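Sizing a Dog Harness by the Numbers

Most returned dog harnesses come back for one reason: the buyer ordered by weight. Two dogs of the same weight can differ by several inches at the chest, and the chest strap carries the load.

Razia Shaikh cuts patterns for Driltstead, a small maker of walking harnesses. Her size chart uses girth, taken behind the front legs, and neck, taken where the collar rests. Weight appears in a footnote.

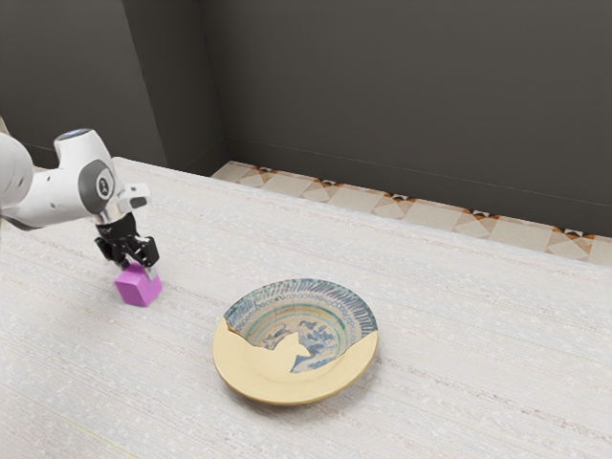

The tape should lie flat with two fingers under it. A dog that falls between sizes takes the larger one, provided the sliders have enough travel left. Driltstead's medium starts at a girth of 18 inches and adjusts upward by 7. Long-coated breeds should be measured after brushing, with the coat pressed down.

Webbing is the next variable. Nylon is strong but stretches slightly when wet. Polyester holds its length better and fades less in sun. The company's Wirora line uses polyester with a padded chest plate, and the cheaper Terereck uses plain nylon. Both have a front and a rear leash ring. Sample buckles are pulled to 300 pounds before a batch is accepted.
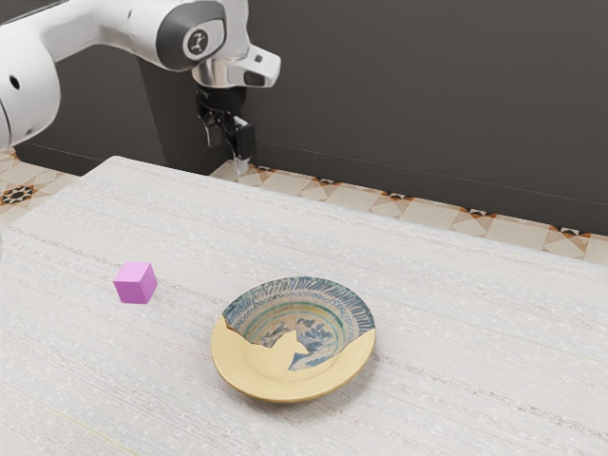
Hardware and stitching should be checked monthly on any harness in daily use.

Wear shows first where the strap passes through the slider. Fuzzing on the surface is cosmetic. A cut edge or a broken bar tack means the harness should be replaced. Shaikh advises hand washing in cool water, buckles closed, and drying flat away from heat. Puppies need to be measured again every two weeks until growth slows.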